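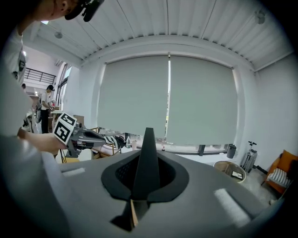

Two hand-held grippers in use, one with its marker cards fitted.

Progress report to the Jolura program: handling rules for hand-held gripper recording
Last updated: March 24, 2026

Hi all,

This is my second report on the good-practice work, and there's a lot more to show than in February. Back then I had a messy set of notes and a strong feeling that our operators were each following their own private rulebook. Now we have one rulebook, it's short enough to read over a coffee, and people are using it (mostly!).

Quick reminder of the money side. You funded us to write, try out and publish working rules for people who record demonstrations with hand-held grippers in ordinary rooms. The target was 300 sessions under the draft rules and 3,000 usable recordings by the end of the grant. The 300 sessions are done. The 3,000 recordings are not, and I'll get to that.

What's in the rules now

The draft has settled into a start-up part, a part on sharing a room, and a part on what gets written down afterward. I wanted a fourth on cleaning and storage but the Venitz team talked me out of it, and they were right, it was two sentences long. It's now two sentences at the end of start-up.

The marker rule caused the most argument. We use square black-and-white marker cards on the grippers so that position can be worked out later, and everyone agreed they matter, but no two sites agreed on who should check them. The rule now says the person holding the gripper checks the cards before the first recording and again after any knock or drop. A bent card gets replaced, and a card that has lifted at a corner counts as bent. No tape repairs. I know tape is tempting — I've done it myself — but we spent most of a week in February trying to rescue recordings made with a taped card and ended up throwing them out.

Sharing a room was the part I worried about, and it has gone better than I expected. Most of our sessions have several people working close together, so the old advice of "keep clear of others" was useless. What we say now is that you agree on your patch before you start, you say out loud when you're about to step out of it, and you stop if someone reaches across you. Head straps and anything else worn get adjusted before you pick up the gripper. Bags, boxes and suitcases stay out of the walking route. People's own drinks go on a ledge or shelf away from the work surface, and phones and tablets get put down somewhere agreed at the start. It all sounds like common sense, and it is, but the spills and trips in our log nearly all came from the sessions where it was skipped.

Blinds and lights took me by surprise. Our Nolledholm site gets strong sun for part of the day, and recordings from the same task looked wildly different from one hour to the next. The rule is now: set the blinds and lights at the start, write down how you set them, and leave them alone until the task is finished. We don't say up or down. Operators asked for a fixed setting for every room, but I don't think we can back that up yet, so I've left it out.

Consent

Anyone who may appear in a recording gets told before it starts, and that covers people working at the next counter as well as whoever is holding the gripper. They can ask for a recording to be removed afterward, and the site has to confirm in writing that it's gone. The Eglītis office helped a lot with the wording, which used to be a full page and now fits on a card by the door. I'm really pleased with that one.

What's behind

Usable recordings. We're short of the 3,000 and I'd like to be plain about why. The new checks throw out more material than the old ones did, especially on markers and light, and I didn't leave enough slack in the plan. I don't want to loosen the checks to hit the number. The sites can make up the gap with extra sessions, and the staff time for that fits inside the current budget if I move the travel money over. I need your okay for the move, please.

The other late item is the short training session for new operators. The outline is written, but I've only run it with people who already knew the rules, so it hasn't had a fair trial.

Next

I'll send the rules to both sites for a final read, run the training with complete beginners, and get the session log cleaned up so outside groups can use the same template. If you have comments on the marker or consent wording, send them before the final read starts — after that I'd like to leave the text alone until it's out.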